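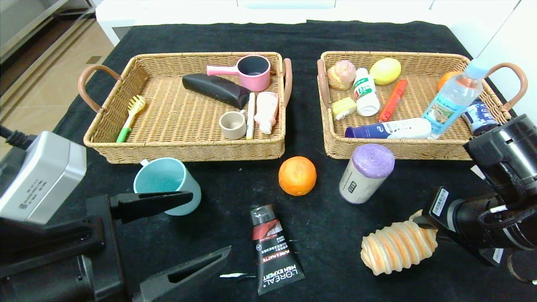
May, 6:40 a.m.

by the tenant upstairs

Print this entry | E-mail this entry

Awake again, so I did the moving budget. The truck from Skison is $388 for the day, plus 85 cents a mile, and they want a deposit for a dolly I could build out of a door. Drulwood is 70 miles off. I have lived in this apartment long enough to own three can openers and no idea which one works.

Went through the hall closet before coffee, a mistake. Found the warranty for a toaster I threw out two apartments ago. Kept the warranty.

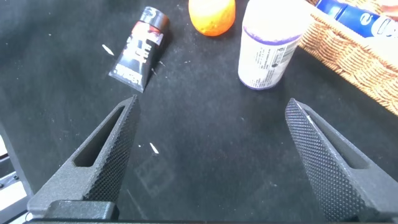 The new landlord sent the lease over last night. More than 3440 words, and one whole paragraph is about wind chimes. I don't own wind chimes. Now I sort of want some. I signed it at the kitchen counter with a pen that gave out halfway through my last name, so legally I may be someone shorter.

Lunch was the freezer. I am eating my way down to the ice trays, and today that meant peas, half a waffle and a dumpling of unknown date. Tomorrow looks like more peas.

Still to do: gas company, library books, the couch. The couch came in through that door once, and I refuse to believe it has grown. 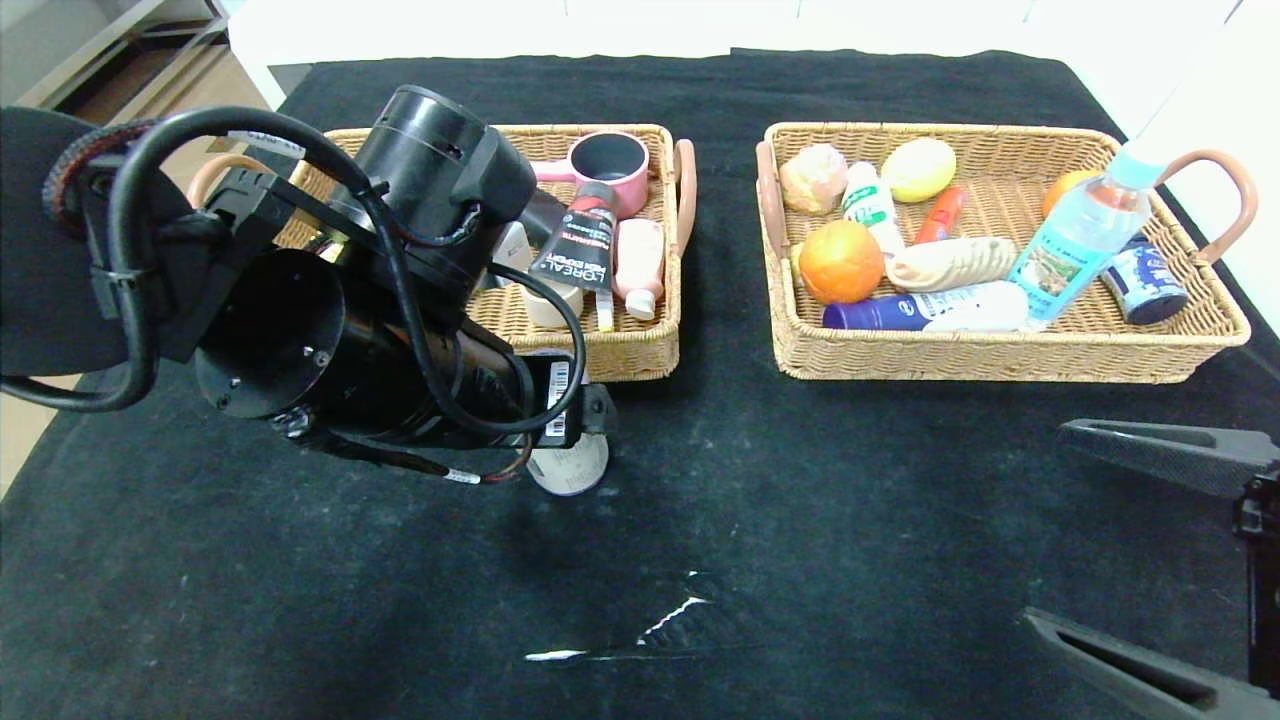 Wicker basket, small white container with a gray lid.

Bed by nine, I hope.

Contact | Copyright the author | Back to top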